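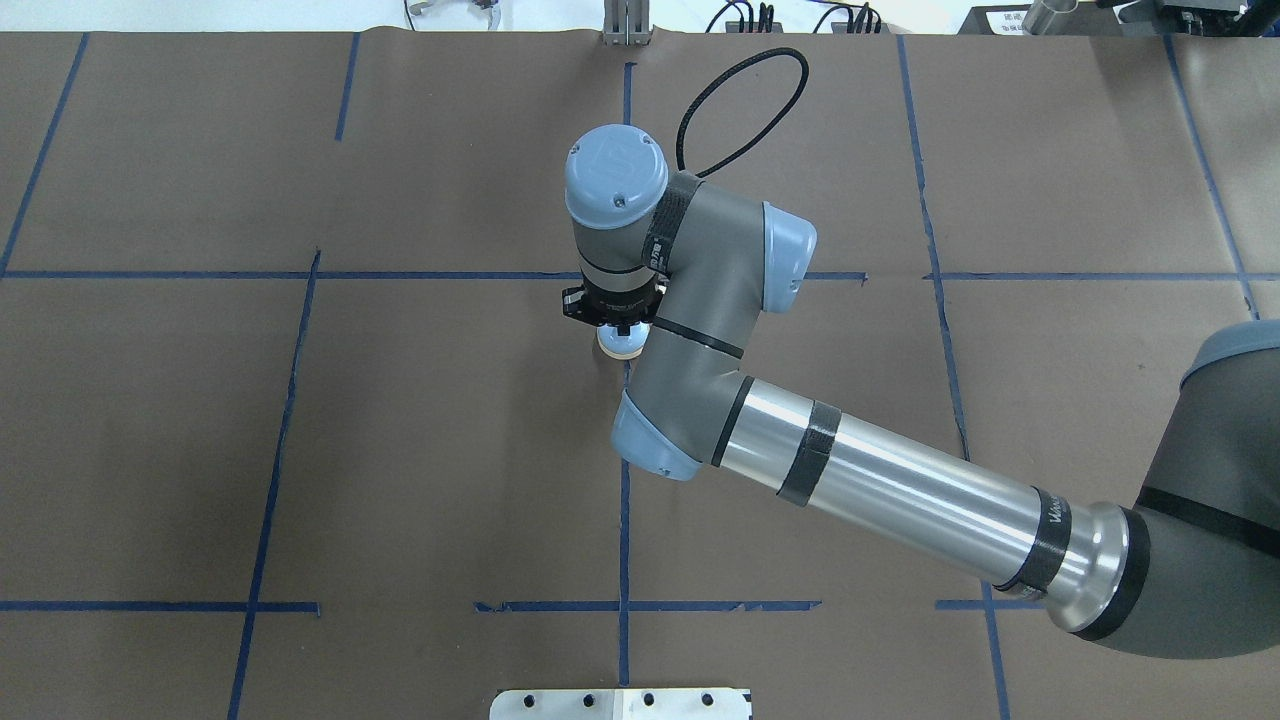 Skiltetti tape on a tabletop, laid out as a grid.

Blue tape is blue tape until you have to look at it every day. I bought the Skiltetti in June to divide a table into squares, a job I had previously done with pencil, a long ruler and a good deal of rubbing out. It comes in a 36-metre roll with a leaflet of 2,000 words, most of them concerned with the correct way to find the end. The leaflet also gives a web address for "laying tips", where I was greeted by a 404 page. I laid it without tips.

Laying it is pleasant enough. It comes off the roll with a noise like a cross goose and sits flat straight away, and you can nudge a strip over before you commit to pressing it down. It won't make you any better at straight lines. If your eye drifts, the tape will record the fact in bright blue for all to admire.

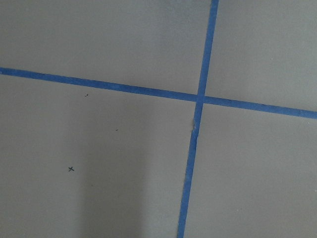 Fisudcombe Bench Notes | Reviews | Tape and adhesives

The edges are the best thing about it. They stay crisp along most of a strip, and where two strips cross the top one lies over the other without a great ridge. The colour goes a touch lighter at the crossing, should you care about such matters, and I'm afraid I now do.

Tearing is where it loses marks. There's a small ragged patch just below one crossing, pale against the blue, and my eye goes to it before anything else on the table. The Brinkmann tape I used before was uglier and tougher. The Tillari was cheaper than either and curled up at the corners by Tuesday.

I'd buy the Skiltetti again for marking out, and cut it with scissors. Score: 6 out of 10, or 7 if the leaflet gets shorter.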